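FOR IMMEDIATE RELEASE

WARNODHAM, 28 December 2019

# Clerkitz opens Flilik, a collection of laundry folded by hand so robots can learn it

Yes, I know, the Saturday after Christmas is a strange time to send a press release. But the last of the recordings passed its checks this week, the download page is working, and I didn't want to sit on it until everybody had their inbox under control again. So hello, happy holidays, and please have a look at what we've been up to!

Starting today, Clerkitz is opening Flilik to anyone who wants to teach a robot to fold. Flilik is a collection of 2,290 laundry demonstrations recorded in 16 homes in and near Warnodham. Every one of them was done by a person with a gripper in each hand, in their own bedroom or living room, on whatever bed, couch or table they normally use. Universities and schools can download it free. Companies can get a paid license, and the money goes into paying the next round of people who record for us.

## What we do, the short version

We make a pair of hand-held grippers called Samonte. You hold one in each hand, squeeze, and the fingers close. They're the same fingers we mount on a robot arm later on, and that's most of the trick. The camera rides on the gripper, so what it sees while you pinch the corner of a T-shirt is close to what it will see when a robot goes for the same corner. There's no robot in the room while you work. You don't have to clear a space for one or be trained to drive one, and you don't need an engineer standing in your kitchen with a laptop (I have been that engineer, and people are very nice about it, but they do want you to leave).

The other way to show a robot a task is to steer it from a distance, with a controller or a second set of arms. We do that too. It's how we started, and I still love it for some jobs, especially anything where the robot's own reach matters a lot. If the arm can't get its elbow around the back of a shelf, you find out right away when you're steering it. With a hand-held gripper you can sail right past that problem, since your own elbow goes wherever you please, and then we have to throw the recording out.

Cloth is where steering wore us down. Folding a towel through a remote arm feels like writing a postcard in oven mitts. You lose the little tugs. When you smooth a sleeve you're feeling for the spot where it catches, and through the controls most of that is gone, so our demonstrators got slow and careful and folded in a way they'd never fold at home. The robot then learned slow and careful and strange. With the Samonte grippers people go back to moving like themselves pretty quickly, and a few sessions in they're talking about dinner while they work.

## Why real bedrooms

Our first recordings were made on a gray table in our workshop, and they were beautiful! Even light, plain background, one shirt at a time. The robot learned the gray table very well. Then we put a flowered sheet under the shirt and it had no idea where the shirt ended.

Bedrooms fix that, or at least they make us face it. People have a stack of finished things next to the thing they're working on. They have a bright window at the head of the bed, so the picture goes pale at the top. They have bedspreads with a texture, patterned fabric next to other patterned fabric, a fan, a curtain, stuff on the sill. We asked our demonstrators to leave all of it alone. Our instructions say "please don't tidy up for us," in bold, and some folks still tidied, bless them.

One recording I keep going back to is the one I've put with this release. It's a white cloth on a pale green bedspread, with both sets of yellow fingers at it, one coming in from below and the other from the right. A folded pile is sitting on the left. I like it as a hard case because the cloth has creases of its own running up and down through the left part, and a robot has to work out which lines are creases and which are edges. You and I do that without thinking. I've watched a lot of software get it wrong.

## What's in the collection

Each demonstration comes with the video from both grippers, how far the fingers were open at every moment, and the path each gripper took through the air. There's also a short note on what was being folded. We sorted the items into nine kinds:

- T-shirts
- long-sleeved shirts
- pants
- shorts
- hand towels
- bath towels
- pillowcases
- baby clothes
- "other," which is where the aprons ended up

No fitted sheets. I'm sorry. I can't fold one myself, and I didn't feel right asking a machine to.

Mistakes are in there too. If somebody dropped a corner and picked it up again, we kept the whole thing and marked the place. Early on I wanted only the clean ones, and I was wrong about that. A robot that has only ever seen perfect folds has no clue what to do after it drops a corner, and it will drop corners.

Faces and anything private get blurred before a recording goes out. The gripper cameras look along the fingers, but when you're working with two hands one camera will now and then catch the person holding the other, so every recording is looked at by a human being before release. Demonstrators see their own recordings first and can pull any of them, at any time, without telling us why. They're paid by the hour, and the pay is the same for a pulled recording as for one we keep.

## How well does it work?

Fair question, and I'd rather tell you myself than have you find out! Our own test robot, with two arms, trained on Flilik, is good at hand towels and pillowcases. It's decent on T-shirts if they start out more or less flat. It is bad at pants. It gets one leg over the other and then seems to lose interest. Baby clothes are all over the place, partly because they're small compared with the fingers and partly because of the snaps.

It also works better on a bed it has seen than on one it hasn't. That gap got smaller as we added homes, which is the reason we want more homes, and the reason we're opening this up instead of sitting in our workshop polishing it. Somebody out there has a better way of training on this stuff than we do. Please be that somebody, and please tell us about the pants.

We're not selling a folding robot. A few people wrote to ask after our open house earlier in December, and one asked if it could be under the tree by Christmas morning. It could not. We sell grippers and we collect demonstrations, and that's plenty for a company our size.

## What comes next

The next round of recording is about the steps before the fold: pulling one thing out of a full basket, turning a sleeve right side out, shaking a towel open. Turning things right side out is the one I'm most excited about (and the most worried about), because it takes both hands doing quite different jobs, and one of them is usually inside the shirt where its camera sees nothing but shirt.

We're also changing the grippers a little. The people who recorded for us told us, kindly but more than once, that the housing gets tiring on long days, and that the left one always seems to be the one that needs charging. The new housing is lighter. I can't explain the left one yet. The yellow fingers are staying, because they show up well in the video against nearly every fabric we've tried, apart from one mustard-colored blanket that I have asked to meet in person.

If you live in or near Warnodham and you'd like to record with us, we'd love to hear from you. You don't need any technical background. You need a pile of laundry, a flat place to fold it, and an hour or two when the house is fairly calm. We bring the grippers over, show you how to hold them, fold a couple of towels with you, and then go away. Bad folders are welcome. We have quite enough good ones, and the robot should know there's more than one way to do a sleeve.

## For editors and reporters

The photo with this release may be reprinted with credit to Clerkitz. If you'd like to try the grippers for yourself, come by the workshop on any weekday afternoon once the holidays are over. Bring a shirt! Reporters who have tried it tend to have more interesting questions afterward, and I tend to get my folding done.

Researchers can find the download, the license terms and the list of known problems on the Flilik page of our website. The list of known problems is long and I'm proud of it. Please read it before you write to say the timestamps on some of the earliest recordings drift. They do, and there's a small fix included.
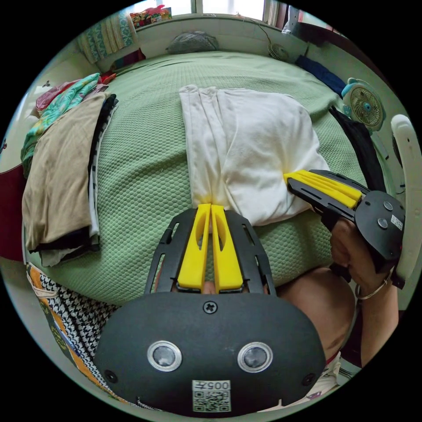

**Marguerite Olander**
Founder and head of demonstrations, Clerkitz

*Clerkitz makes the Samonte hand-held grippers and records everyday household tasks for robot learning. Our workshop is in Warnodham. Press questions, recording sign-ups and opinions on how to fold pants can all go through the contact form on our website. I read them myself, though I'll be slow until the holidays are over.*

###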